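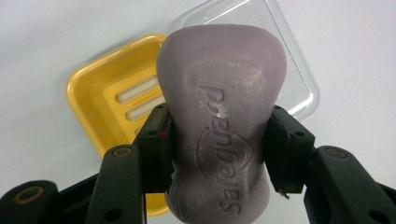 淡紫色的Safeguard香皂

Jerkari 声纹台(科普活动套装)

大家好,我是Mariama Nartey,在Bruradel管展教器材这一摊,这个页面从头到尾都是我写的,所以有些地方会比较啰嗦,见谅!想直接看清单的请往下翻,想听我讲讲这台东西怎么用、哪里好用哪里烦人的,就从这儿慢慢看。

先说它是什么。Jerkari是一张能"看见声音"的小台子:金属板架在振动器上,板上撒一层细沙,您拧动旋钮改变频率,沙子就会自己跑,跑着跑着排成星形、格子、一圈套一圈的花纹。学物理的朋友一看就知道,这就是克拉尼图形,十八世纪末就有人拿小提琴弓在铜板边上拉着玩了。我们做的事情,就是把它弄得结实一点、小一点,让它能放进科技节的帐篷、学校的走廊、图书馆的角落,小朋友拍两下也不会散架。

我第一次见到它是在六月,大学的开放日上。当时还是Duveck的样机,外壳的螺丝都露在外面,旋钮是从一台旧收音机上拆下来的。来的人很多,主办方后来告诉我全天将近3000人,我觉得有一半都在我们桌子前面站过(夸张了,但是真的挤!)。有个小姑娘拉着她爸爸来了好几趟,每次都要看"那个像雪花的",我就给她拧到那个频率,她就满意地走了,过一会儿又来。那天回去我就跟Cathal Cullinane说,这个我们要做成产品。Cathal是Duveck那边做电路的,他当时的反应是"外壳你们来想办法",于是就有了现在这个外壳。

套装里有什么

主机一台,振动器和信号发生器都在里面,不用再接别的盒子。
铝板2块,一块方的一块圆的,表面做过哑光黑处理,白沙撒上去看得特别清楚。
细沙6小罐,罐口带筛网,像撒胡椒那样撒就行。
挡沙围边一圈,软的,卡在台面外沿。
小毛刷和接沙盘。
电源线,长度够从桌子后面绕到地上的插座,太长的展位请自备接线板。
活动手册,中文的,后面单独说。
提箱一只,Du Plessis做的,里面的泡棉是照着主机的形状开的槽。

关于提箱我要多说两句。一开始我们用的是普通纸箱,运了几趟主机的角就磕出了白印子,旋钮也撞歪过。换成Du Plessis的箱子以后,我自己开车拉着它在坑坑洼洼的停车场里转,打开来好好的。箱子盖子内侧有个网兜,本来是放手册的,结果大家都拿来放沙罐。可以放,但请把罐盖拧紧,我清理过一次撒了满箱的,泡棉缝里的沙子到现在都没弄干净。

频率和声音

旋钮从低往高拧,最高到2000赫兹。有客户问能不能再高一些,电路上能做到,可是再往上花纹就密得站远一点看不清了,而且那个声音……您试过就知道,旁边摊位的人会过来找您谈话的。所以我们就停在这里。

最好看的几个花纹集中在中段。主机上没有刻"第几个图案在这里"这样的记号,这件事我们争论了很久。Hendrik Mkhize在学校里教物理,也帮我们写手册,他坚决反对标出来,说学生一看见记号就直接拧过去,中间什么都不看。Palesa Buthelezi带的是周末的亲子活动,她觉得至少应该给讲解员留一点提示,不然家长排着队,讲解员在那儿找来找去很尴尬。最后的办法是随套装附一张可以撕下来的透明贴纸,上面是空白刻度,您自己试好了拿油性笔标上去,带学生的时候可以揭掉。两边都算满意吧,Hendrik到现在还是不贴。

音量是单独的一个旋钮,在背面。为什么在背面呢?放在正面的时候每个小朋友上来第一件事都是拧到最大!放到背面以后世界安静了很多。室内用的话,音量拧到一半沙子就能动得很好,户外有风有人声,可以再大一点。连续用上一阵之后主机外壳会有点温,属于正常;要是烫手了就关掉,看看底下的散热口是不是被桌布堵住了。

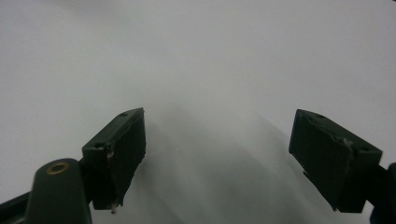

桌子的事也一起讲了。台子要放平,这一点比什么都要紧,台面稍微歪一点,沙子就全往一边溜,花纹只剩半个。主机底下有四只可以拧的脚,手册里教您怎么用手机的水平仪来调。草地上的折叠桌是最麻烦的,上午调好了,下午地面踩软了又歪了,我的习惯是每次吃完东西回来顺手看一眼。桌子本身也别太轻,太轻的会跟着一起嗡嗡响,有一回我们的水杯自己走到了桌边。

沙子的问题(问得最多的)

可以用盐吗?可以,效果挺好,也便宜,但盐会吸潮,下雨天结块,时间久了对铝板也不友好。临时救急可以,用完请把板子擦干净。
可以用糖吗?请不要。会招蚂蚁,而且肯定有人舔。
可以用彩色沙吗?可以,颗粒要细,选和黑板反差大的颜色。混着撒两三种颜色一开始很漂亮,后来就变成一种说不出名字的灰,您有心理准备就好。
沙子撒多少?比您想的要少。薄薄一层,能看见底下的板子,就对了。撒多了堆在那儿动不了,很多人以为机器坏了,给我打电话,我都先问一句:您撒了多少?
沙子能回收吗?能,从接沙盘倒回罐子就行,筛网会把头发和饼干渣挡住(对,会有饼干渣)。

换板子

方板和圆板用的是同一个中心螺母,用手拧就可以,不需要工具。拧到手感发紧就停,千万别上钳子,有一位客户用钳子拧滑了牙,整个振动器都得寄回来换。换板之前先把音量关到最小,这样不会一松手板子就在那儿跳。我个人更喜欢圆板,花纹像花一样一圈圈开,拍照好看;老师们好像多数喜欢方板,方便在格子纸上描下来,可以跟学生讲节线和边界条件。

也有人问能不能自己做板子。能!孔位图在手册最后一页。Judit Orbán在她的工作坊里让大家剪各种形状,有人剪了一只鱼,有人剪了一把吉他的轮廓,吉他那块的花纹很漂亮,后来她还把它挂在工作坊的墙上了。自己做的板子请注意边缘打磨,薄铝片的边很利,另外太厚太重的板振动器带不动,硬带会缩短寿命,这种情况不在保修里面。

活动手册

手册是Hendrik和Palesa两个人写的,所以读起来像两本书。前半本是Hendrik的,有公式,有给高年级的记录表,有一段讲为什么沙子会停在不振动的地方,写得很清楚,我自己就是靠那一段学会怎么跟人解释的。后半本是Palesa的,讲怎么排队、怎么让害羞的孩子上来拧旋钮、怎么给听不清声音的观众做活动(让他们把指尖轻轻搭在桌沿上感受振动,手不要碰板面)。她写的"先猜后拧"那个玩法我强烈推荐:先把几张花纹图发给大家,让他们猜声音变高以后花纹会变密还是变疏,再拧给他们看。猜错的人往往玩得最起劲。

我自己的小建议,手册里没有:别一上来就讲原理。先让他们玩,等有人问"为什么"再讲,哪怕只讲一句。开放日那天我讲得嗓子都哑了,后来发现站在旁边少说几句,大家反而待得更久,还会自己互相解释,有个男孩给他奶奶讲得比我还好。

适合和不太适合的场合

学校实验课、科技节、开放日、图书馆活动、音乐课(是的,音乐老师买得不少)都很合适。音乐厅大堂也有人摆过,中场休息的时候围了一圈人。特别安静的阅览室不太行,哪怕音量很小也还是有声音。户外大风天也不行,沙子会比观众跑得快,围边能挡一点,挡不住大风。婴幼儿活动请有大人在旁边看着,沙子不能进嘴,也不要揉眼睛。对声音特别敏感的观众,可以先把音量关小,让他们站远一点看,我们做过这样的专场,把频率慢慢往上拧,中间不跳来跳去,大家都挺舒服的。

清洁和保养

每次用完拿毛刷把板面扫干净,再用微湿的软布擦一遍,晾干再收箱。不要用洗洁精原液,也不要用钢丝球,哑光层刮花了,沙子会卡在划痕里。主机不能冲水。旋钮缝里进了沙子,把主机翻过来轻轻拍几下,大部分能掉出来,拍不出来就联系我们,别往里面喷油!喷了油的沙子会变成一坨泥,Cathal修过一台,他在维修单上写了很长一段话,我就不贴出来了。

长期不用的话,把板子卸下来平放,别靠墙立着,会慢慢变形。沙罐放干燥的地方。

购买、借用和发货

买断和短期借用都可以。买的话整套发,也可以单买铝板、沙罐和围边。借用主要是给学校和社区活动准备的,一次借一个活动周期,归还的时候请把沙子也带回来,少了一点没关系,整罐不见了我们会来问的。价格会跟着配件调整,请写信给我,我把当时的报价单发给您,学校有学校的价格,记得注明单位。

科技节旺季借用排得很满,请早点来登记。您在信里告诉我活动在室内还是室外、桌子什么样、大概给多大的孩子玩,我可以帮您看看带哪块板合适,要不要多配几罐沙。第一次用的朋友,我建议提前把东西拿到手,自己在厨房桌上玩一个晚上,比看手册快多了(家里人可能会抗议,我家就抗议过)。

年底发货安排:12月24日中午以前确认的订单当天发出,之后的就要等节后了。借用的套装如果正好在假期里到期,不用急着寄回来,开工以后再还,不算超期。

保修和退换

主机保修范围包括振动器和电路,铝板和沙子算耗材。收到以后先开机听一听,低频的时候声音应该是平稳的嗡嗡声,如果有咔哒咔哒的杂音,多半是中心螺母在路上松了,拧紧再试。还有杂音就拍一段视频给我,要能听见声音的那种。退货请用原来的提箱装好,纸箱寄回来的路上磕坏了会很难讲清楚是谁的责任。

还有什么没写到的,直接来信问我就行,写"Mariama收",我一般下午回信,上午都在仓库里试机器。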